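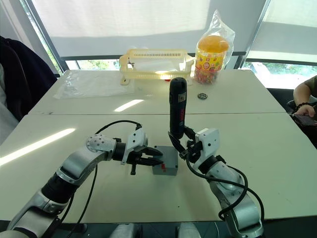
White table, two sections.

Tevness Sectional Worktable
Item no. 1836
Made by Usberg

The Tevness is a worktable sold in two sections that stand next to each other and are joined underneath. It is meant for sewing rooms, framing shops, classrooms, packing rooms and anywhere else that needs a large flat top but has a narrow door or a tight stairwell. Each section is carried in separately and put together on site.

Both sections are 1610 mm long. Put together along the long side they make one top, with a seam down the middle. The seam stays visible. If your work needs a surface with no seam at all, look at the one-piece Fovby instead, but measure your doorway first.

Joining the sections

Four steel plates hold the two sections together, fastened from below with 16 bolts. The plates and bolts come in a bag taped to the inside of the first carton, along with a hex key. You will also want a level.

Stand both sections where the table is going to be used. Turn the feet until the two tops are even, then start all the bolts by hand before tightening any of them. Tighten from the middle plates out toward the ends. If you tighten one end fully first, the other end tends to open up a little, and you will have to back everything off and start over.

Check the level again after the first week. On carpet the feet settle, and on old wood floors they may settle by different amounts at each corner. A quarter turn is normally enough.

Load

Each section is rated for 200 pounds, spread over the top. This is a figure for evenly placed weight such as stacked cloth, paper or boxed goods. Heavy single items, such as an industrial sewing machine head or a cast iron book press, should go over a leg and away from the seam. Do not stand or kneel on the table.

Height

The feet allow a small adjustment for uneven floors. They are not meant for changing the working height. If you stand to cut or fold, order the raised leg set, which replaces all the legs on both sections. The raised set cannot be used on one section only, as the joining plates have to line up.

Care

Wipe the top with a damp cloth and a little dish soap, then dry it. Do not use scouring powder, steel wool or paint thinner. Chalk and most tailor's pencils wipe off. Ballpoint ink comes off if you get to it the same day; after that it may leave a faint line. Always use a cutting mat under rotary cutters and knives. For pressing, lay down a wool mat or a folded blanket – a hot iron will mark the surface.

Crumbs and thread collect in the seam. A soft brush or the crevice tool on a vacuum takes care of it. Do not fill the seam with caulk or tape if you plan to move the table later.

Moving the table

Take the sections apart before moving them to another room. Lifting the joined table by its ends puts strain on the plates and can pull the bolts. Two people per section is enough.

What is in the cartons

Carton 1: first section, joining plates, bolts, hex key, instruction sheet
Carton 2: second section
Carton 3: legs and feet for both sections

The cartons may arrive on different days. Please wait until you have all three before you open the hardware bag.

Ordering and delivery

The Tevness is sold through Kostiuk and ships to the curb. Inside delivery can be added at checkout. Orders placed by noon on Tuesday go out the same week. The raised leg set is out of stock and is expected again in September.

Replacement feet, plates and bolts are available separately. Single sections are also sold for customers who want to extend a table they already have, but please write first so we can match the plates to yours – the hole spacing on early tables is different.

Questions about parts and orders: Halyna Skoryk, customer desk, Kostiuk. Include the item number and the label code from under the first section.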